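Recording a tabletop demonstration with the hand-held gripper

Written for the Kotlow setup. Plan on 100 good takes per task before training.

1. Wipe the table and set out the objects for the task.

2. Start the recording with the fingers open and hold still for a full second. 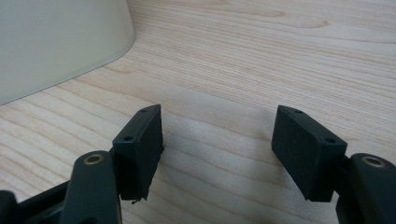
Fingers open over the table at the start of a take.

3. Move to the object at half your normal speed. Keep your wrist level and close the trigger all the way. A half-closed grip gives bad width readings, and Ilse Ehlers had to throw out 168 takes in December for that alone.

4. Set the object down, open fully, and back away in a straight line. 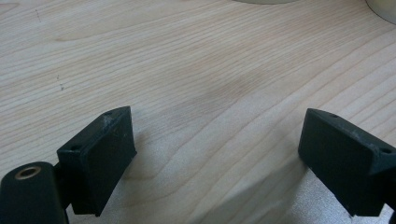

Wait one more second, then stop the recording. If you bumped something or changed your mind partway, mark the take as failed and go again. Don't try to fix it by trimming.

5. Every 20 takes, move the objects and stand somewhere else.

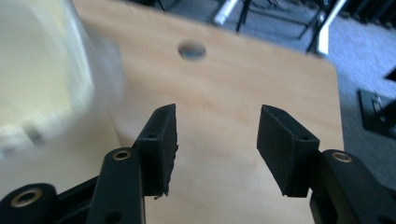 Check the gripper before you upload. Finger pads wear, and worn pads change how things sit in the grip. Look along the lower edge for frayed bits like the ones on the left pad, and tell Lefteris Zervas if they get longer. Then copy the takes to the Florden folder.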